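Two Arms and a Spare Bedroom: A Conversation with the Builder of Feltetti

The shared workshop at Ramholm is better known for furniture repair and bicycle frames than for robotics. Since February, however, one of its longer-standing members has been using a bench at the rear of the building, and a desk in a spare bedroom at home, to develop a two-armed household robot called Feltetti. The member, who asked that the project be credited only to the workshop, met us on a weekday evening to discuss its progress.

The work began with a single arm bought second-hand. "I had no intention of building a whole robot," the builder explained. "I wanted something to hold a piece of wood while I glued it. The arm was never strong enough for that, and I started to wonder what it would be good for."

The answer was doors, drawers and light objects about the house. A second arm followed, and then a plan for a torso to carry both. Spending to date stands at 900 pounds, the larger part of it on motors and their gearing. The workshop contributed bench space and the use of its lathe under the scheme it offers to all members.

Much of the effort has gone into simulation. Before any movement is tried on the hardware, it is run in Ekatus, a set of programs the builder wrote over two winters to connect a physics engine to the arm controllers. The simulated house is called Başaran, after the street on which the builder once rented a flat.

"People expect the software to be the clever part and the metal to be the hard part," the builder said. "In my case the metal has behaved rather well. It is the house that takes up my evenings. Every wall has to be solid, every door has to be where the program believes it is, and the arms have to know how far they may reach."
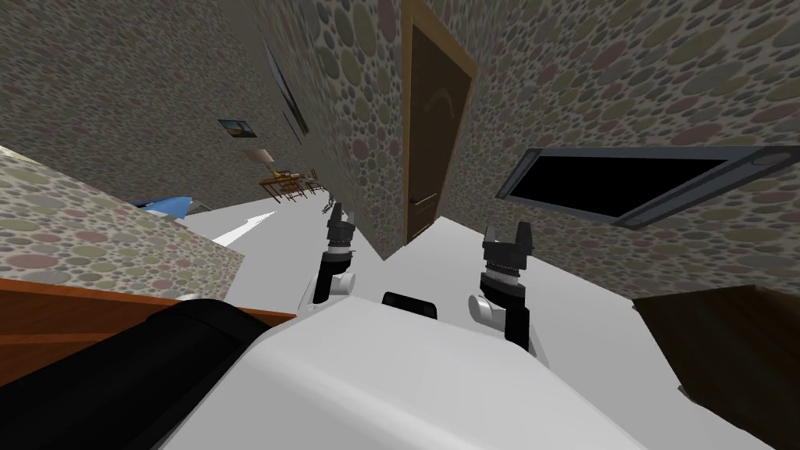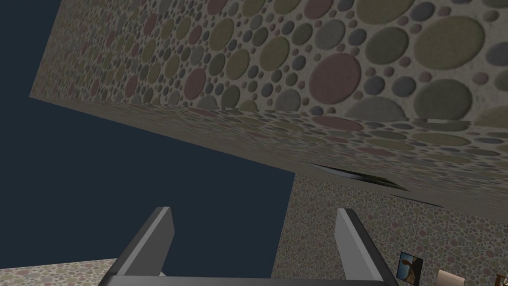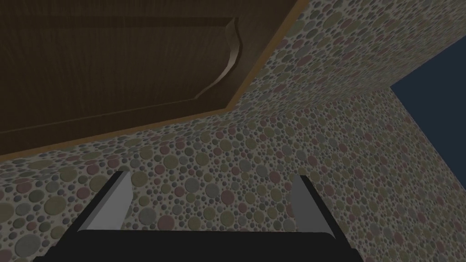

The Başaran house in simulation, seen from the robot; the grippers are open in all three views.

Asked how faithful the simulated house needs to be, the builder was cautious. Surface patterns are chosen from a small library and make no claim to good taste. Weight and friction receive more attention. "If a door in the program swings too freely, the arm learns to be lazy. I then bring the same movement to the bench and it stalls."

The present series of trials consists of 278 runs, each beginning with the robot in a different position. Some starting positions are deliberately awkward. The builder regards these as the most useful, as they show how the controller copes when its first guess about direction is a poor one. A full series takes nearly 6 hours on a desktop computer and is normally left to run overnight.

The results are kept in a paper notebook as well as on disk. The habit dates from an early failure of a hard drive, in which a month of records was lost. Members of the workshop are welcome to consult the notebook, and several have done so when planning projects of their own.

We asked what had proved most difficult. "Cables," the builder replied. "In simulation there are none. On the bench they catch on everything. I have rerouted the left shoulder four times and I am still not content with it."

The fingers have also been revised. An earlier set was printed at the workshop and wore quickly at the tips. The replacements were cut by hand, and the builder intends to add a soft lining once a suitable adhesive has been found.

The workshop requires that any powered machine be fitted with an emergency stop and be attended while in operation. Feltetti complies with both rules, and bench tests are held after seven in the evening, when the room is quieter. The next stage will be to mount both arms on the torso and repeat the door trials with a test door hung in a timber stand.

No date has been set for a public showing. "I would like it to open one door properly, ten times in a row," the builder said. "After that I shall think about the drawers."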